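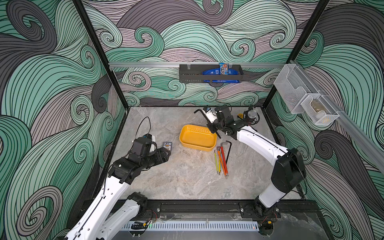
3.2 Cell layout and upkeep

The cell used for all trials is shown in Figure 2. Two arms are bolted to a slotted rail at the front edge of the table, and each one carries a gripper with a camera on the wrist. The walls are covered on three sides with a patterned wallpaper of swirls and waves. We wanted a background with many edges and few flat areas, and we kept the same paper for the whole study.

Figure 2. The two-arm cell with the tray, the hex keys and the card on the table. Baskets hang from the rails on the back and right walls.

The task set in this section is called Flindach. It asks the arms to bring five hex keys of different length and of several colors into the shallow yellow tray. The keys are thin, and their short bent ends make them turn when a finger touches them from the side. For this reason the height of the gripper above the table matters more here than in the bag and basket tasks of Section 3.1. An error of one millimeter is enough to miss the thinnest key.

We recorded 2,156 episodes. After every 40 episodes the operator stopped the cell and went through a short check. First, both arms were sent to the rest pose and the bolts of the two bases were tested with a torque wrench. Second, the finger pads were wiped with alcohol and looked at under a lamp. Third, the loop of the wrist camera cable was moved by hand through the full turn of the wrist – it must never become tight. The check was done with the motors off, except for the first step.

The finger pads were replaced after 700 grasp cycles. In the pilot phase we used them until 1,000 cycles, but the metal keys had then cut small grooves into the rubber, and thin keys slipped in these grooves. New pads are slightly thicker than worn ones, so the closing width was calibrated again each time with the gauge block from the Prolell kit.

One repair was needed during recording. In July the left arm began to stop without warning when it reached far across the table. The Linetti controller reported a lost encoder signal. We found a connector near the base which had become loose, and fixed it with a clip on the cable. The episodes from that Monday were removed from the data. The same fault is described for a similar cell by Ajayi – there it was solved with a longer cable, but we did not have the space for this beside the rail.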